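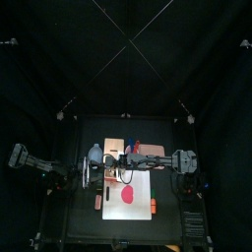 Markers, paper and one red heart, with the arms at work over the table.

Desk Tips I Brought Home from the Robots

Posted January 30, 2019

Safta Iordache got me into the open day at Borkeo by promising there would be pastries. There were pastries. There were also robot arms working in pairs inside black curtains, tidying and fetching the sort of stuff that lives on my kitchen table, and I went home with a page of notes on how to keep a desk. My own desk has not been seen in full for 8 years, so I am hardly proud.

Dark surface for paper jobs. A white sheet on black shows up from across the room. I have put black shelf liner on my craft table and have found two needles so far, one of them with my elbow.

Park tools beside the paper. I lay my scissors on top of the thing I am cutting and then hunt for them. Leave a hand's width all around the sheet and put what you need out there.

Stand things up if you can. An upright eraser gets picked up. A flat one gets a magazine on it and goes to live with the others.

Tie up your cables. Zamfira Buzatu, who walked our group around, told us the arms will find any loose cord within reach and so will a vacuum cleaner. Leave enough slack for the thing to move, then one hook-and-loop strap every foot or so. Mine cost 34 cents each in a bag.

Someone asked what an arm costs. Zamfira said more than 3000 dollars and looked at the pastry in his other hand until he stepped back. 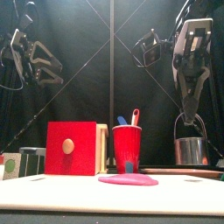
The bucket goes by its handle. The cup keeps its two utensils handle end up.

Use the handle. I carry my mop pail by the rim, in a hug, and wear what comes out. Small pails with wire handles are also good for clothespins, and they hang on a nail between jobs.

Handles up in the cup. I had mine the other way for years, business end in the air like a bouquet. Handle up, you grab the part you were going to grab anyway. It does mean rinsing out the cup, so mark it on the calendar for February and see how you do.

One knob is plenty. I had been shopping for a fancy pull for the bread box. A plain round wooden one, 2 screws, done before the kettle boiled.

Safta wants to go back for the next open day and has asked me to bring a lint roller for the curtains. I told her I would bring a bag for the pastries.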